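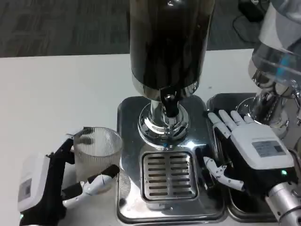 Fig. 1. Drinks station, left hand on the cup, right hand over the second tray.

Reading time: 4 min

Teaching by remote control: notes for session 3

31 Oct 2020

Carrying on from hand guiding. Recap: if the arm is light and the joints back-drive, you can just push it through the motion and record. Fine for arms. Not fine for hands with lots of small joints, you run out of your own fingers. So, remote control.

Task for this block: cup under spout, fill, cup out. Sounds like nothing. Split it up before you drive it:

- approach cup from the side, hand already part open
- close, thumb near the rim, fingers lower down
- slide or lift to the grate (pick one and stick to it!)
- other hand to the spout
- release, back off, hands clear

Thin plastic cups. Squeeze too hard and the wall buckles, too soft and it slips on the way over. You can't feel either through the gloves, so watch the cup wall and go slow on the last bit of the close. Ribbed cups a bit easier to hold than smooth ones in our hands, no figures on that.

Shiny metal. Polished trays and collars throw back the lights and the hands themselves. Operators in the Enska trials kept steering towards a reflection for a moment, then correcting. The correction goes in the recording as well, and the policy learns it. If it happens more than once in a take, bin the take. Don't trim the middle out, the joints jump.

The idle hand. Most common fault in last year's sets. People concentrate on the hand doing the work and the other one drifts. Park it somewhere you'd be happy to see it parked every time, or give it the next thing to do. Two dispensers side by side means the trays are close together, so watch the thumb.

Recording settings: 30 frames a second, joints and video on the same clock. Check the clock BEFORE the first take. The Bikholm set had 2,000 takes and 995 were usable, mostly down to timing drift that wasnt spotted till the end.

What counts as a good take
Starts from rest, ends at rest. One attempt at the grasp. No long pauses while you think; if you need to think, stop and restart. Vary where the cup starts, a few cm each way, and turn the wrist a little differently. Same path every time = robot that only knows one path.

Lab work: 22 good takes per pair, swap operator halfway. Log failures too, one line each, what went wrong and at which step. Use the Trindis sheet, not your own. No water until your dry takes have been checked.

For next time read the Sugden handout up to the bit on latency. Come with an answer to this: a delay between your hand and the robot's, which of the five steps above does it hurt most, and would slowing down fix it?

Related notes
Session 1: What is a demonstration?
Session 2: Hand guiding and back-drivable joints
Session 4: Delay, lag and what operators do about it
Cleaning up recorded takes
Glove calibration checklist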